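# Camard Peg Cell

The **Camard peg cell** is a small robotic assembly station designed by Nevzat Erdem and developed at Kutetetti, a shared workshop in Tundanik. It was modelled in simulation before any parts were cut. In the model, a white articulated arm works at a row of blocks with five holes each.
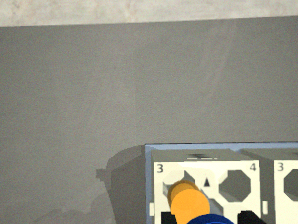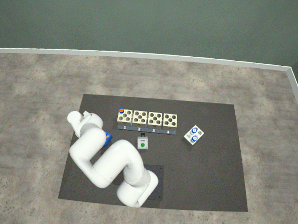
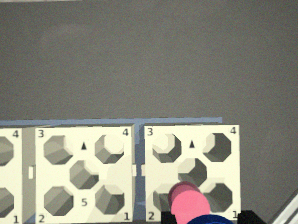
*Simulated views of the Camard cell, with pegs in orange and pink in the first and third.*

**TUNDANIK, December**

## Layout

The four cream blocks stand side by side behind a strip numbered 1 to 4. Each has its holes set out like the five on a die. The numbering printed on the block faces identifies individual holes, so that a position can be given as a block and a hole. A control box with a round green button sits in front of the strip, and a separate white holder lies to the right of the row.

## Development

Erdem began the project as a home build and moved it to Kutetetti when the mat outgrew his bench. The octagonal openings were adopted after early trials with round ones. Members ran 597 simulated insertions over the winter, of which more than 80 were repeated with the arm approaching at a steeper angle. The control software was rewritten by members of the Savolainen evening group and is now in its 13th revision.

## Documentation

Drawings, block dimensions and the hole numbering scheme are kept in a binder at the workshop and on its shared drive. Two colour schemes for the pegs are catalogued there. Enquiries about copying the design are handled by the workshop office.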